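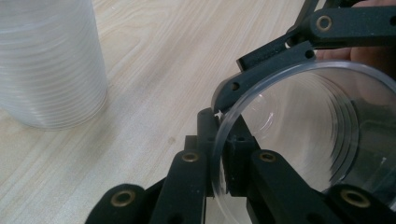
Mwende Mwaipopo

Tremberg Tap Water Notes

Tremberg is a small set of written notes on how tap water tastes, smells and looks at public taps in the town of Stinen. It holds 500 notes in plain text, plus a table that lists where each tap is. I keep it for people who work on short descriptive writing or local water questions.

What's in the folder

notes.csv - one row per tasting
taps.csv - one row per tap, with street, building type and floor
words.txt - the word list tasters were given
CHANGES - what changed between versions

Columns in notes.csv

tap_id: matches taps.csv
taster: initials only
run: seconds the tap ran before the glass was filled
taste, smell, look: free text, spelling left as written
score: 1 to 5, where 5 means the taster would gladly drink it every day

Blank cells mean the taster left the field empty. A dash means they wrote a dash. Please don't merge the two.

How a tasting goes

Each water is poured into a clear plastic cup. Two people taste it separately and write their notes before talking. Bakari Shemweta wrote the first word list, and Ognjen Stan cut it down after tasters complained that "flinty" and "stony" were the same thing. Rows from before the cut are marked old_words.

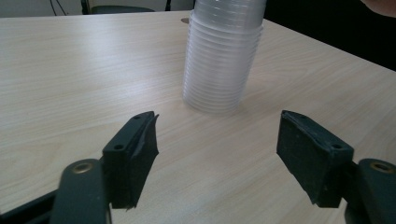 Known problems

Most tastings were done before lunch, and the Monday ones lean low for reasons I haven't worked out. Taps in the Gachanja district are thin on the ground, with only 3 in the table. Vaughn Oyelaran tasted far more than anyone else and rarely scores above a 3, so check by taster before you average anything.

The notes are opinions. They say nothing about whether the water is safe, and there are no lab results here.

Version 2

Fixed swapped tap numbers on the Preletti Road rows. Added the run column where we had it on paper - older rows are blank.

Use and contact

Free to use and share with credit. Emmett Pruitt handles corrections. Send him the tap_id and the taster's initials along with the row you think is wrong.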